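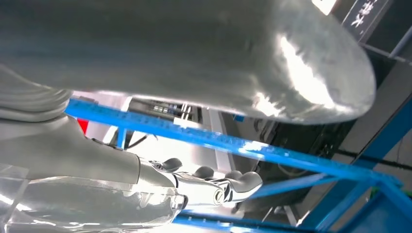 Macarena Ibarra asked at the March review that the report open with the storage room, as the shelving had taken the largest share of the second installment and the partners had heard little about it. The order of sections below follows her request.

Progress Report, Second Period
Quezada Reuse and Refill Center
Submitted to the Olau Fund

1. Shelving and storage

The blue metal shelving is the slotted type, which allows the height of a shelf to be changed without new parts. This was a condition of the grant and has been useful already, as the deposit crates supplied by Drekisance are taller than those named in the original plan. Two shelves were moved up to accept them. The remaining bays have been left at the planned height.

One delivery was short of corner braces. The supplier sent the missing parts at no charge, and the bays concerned were kept out of service until they had been fitted. No change to the budget resulted.

Labels have been applied according to the scheme agreed with the Fund in the first period. Staff on the evening shift have asked for larger lettering on the lower shelves, and a revised set is being printed.

2. Bottle sorting

Clear plastic bottles remain the main item received. They are sorted by hand into three streams: bottles suitable for refilling, bottles for return under deposit, and bottles for recycling. The written sorting guide was rewritten in this period after Vikas Srivastava found that the wording on scratched bottles was being read in two ways. The new text states that a bottle with surface marks may be refilled if the neck and cap thread are sound.

The target for the period was 3000 bottles sorted, and this target was met. Of these, 700 were accepted for refilling. The proportion is lower than the Center had hoped. Josefina Huenchumán has reviewed the rejected bottles and considers that most arrived without caps. A notice asking households to leave caps on has been placed at the drop-off counter, and the same request has gone to the schools taking part.

3. Training

Training sessions on sorting and safe stacking were attended by 156 people. Sessions were held in the late afternoon, beginning at 4:30, which suited parents better than the morning times used earlier. Leandro Cabello has prepared a short handout on loading shelves, with heavy crates at the bottom and light bottles above. It is attached as Annex B.

4. Records

Daily totals are now entered in the Zidbridge system. Paper sheets were kept alongside it for the first month as a check, and the differences found were small and mostly due to late entries. The Center proposes to stop using paper sheets at the end of the next period, subject to the Fund's agreement.

5. Matters for decision

The Center requests approval to move the unspent portion of the transport line to the purchase of additional crates. Zdeňka Brabec has reviewed the figures and supports the transfer. The revised budget table is attached as Annex C.

A decision is also needed on the floor marking in front of the shelving, which was not included in the original plan. A quotation has been obtained and will be forwarded separately.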